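Headshot session fees: what's normal for a one-person studio?

marcelle_r
Hi all! I'm booking a portrait session in May (just me, a few headshots plus some fun dressed-up ones) and the studio wants 400 up front, which covers makeup, two outfits and 80 minutes of shooting. Files are extra, at 41 each. Is that normal now? My last photographer gave me everything on a download link and I never thought about it.

tjoly
Pretty normal where I am. Session fee covers the time and the makeup artist, then you pay for what you love. I shot that way for years.

Afaf F.
I'm going to disagree with Thierry, sorry! Paying per file stresses people out. They sit there at the viewing doing math when they should be enjoying their pictures. I went flat rate and my clients are so much happier — I am too. Ask if they do a bundle.

tjoly
Your flat rate has to be padded to cover the people who want all of them, though. Somebody who needs three headshots for work ends up paying for a wall of art.

marcelle_r
Ha, I'm probably the three headshots person, but I know I'll get weak when I see the dressed-up ones. I've been pulling things out for that set, mostly yellow and orange. 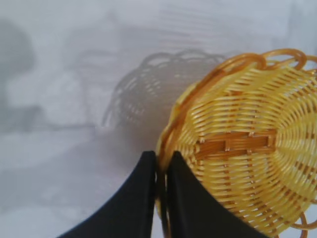 Yellow basket with the orange loop trim

Would those colors be too loud with a plain gray backdrop?

cserrano
Not too loud for the fun set. Keep them out of the headshots, bright yellow near your chin throws color on your skin and it's a pain to fix. Also I'm with Afaf on pricing.

tjoly
Outvoted. Still right.

Afaf F.
Marcelle, before you pay anything get the retouching in writing. Some places show you retouched samples and then charge for it later.

marcelle_r
Good call, the contract says "basic edit" and that's it. Emailing them tonight. Does basic usually include stray hairs?

cserrano
Depends who you ask. Mine does.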